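Inicio | Reportajes | Talleres | Archivo | Contacto

Última actualización: 2023-03-31

Enseñar con las manos

En Bestach, una empresa de montaje de muebles, durante mucho tiempo pensaban que programar un robot era trabajo de oficina. Ahora una parte de ese trabajo se hace de pie o de rodillas, delante de los armarios, con una pinza en cada mano.

El proyecto se llama Cuervo y empezó en noviembre. La idea viene de Drondis, un taller pequeño que antes fabricaba mandos a distancia para grúas. Sus técnicos probaron primero el control remoto: una persona movía dos palancas y el brazo repetía el gesto con un poco de retraso. Funcionaba, pero abrir una puerta de armario costaba mucha paciencia, y después de una hora los operadores estaban cansados y los ejemplos salían peores.

Con las pinzas de mano el trabajo es más directo. La persona hace la tarea ella misma y el sistema guarda el recorrido de los dedos mecánicos. Los cubos con dibujos blancos y negros, que van fijados a la pinza, sirven para calcular su posición. En una buena jornada se graban 600 demostraciones. Para la primera tarea, cerrar puertas y colocar tableros, el equipo pidió 2.000.

No todas valen. Trornonik, la empresa que entrena el modelo, devuelve las que tienen dudas o movimientos demasiado rápidos. Al principio esto molestaba bastante – quien monta muebles desde hace años tiene la mano rápida – y hubo que aprender a ir más despacio sin perder la naturalidad.

También cambió la manera de repartir el trabajo. Dos personas pueden grabar en la misma sala, siempre que cada una respete su zona y tenga cuidado con los cables. Las pausas son obligatorias, porque la pinza pesa poco pero la muñeca lo nota.

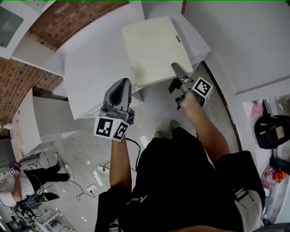 ¿Hace falta saber programar para enseñar una tarea de esta manera?

Basta con conocer bien la tarea y practicar con las pinzas durante dos días; de la programación se ocupa otro equipo.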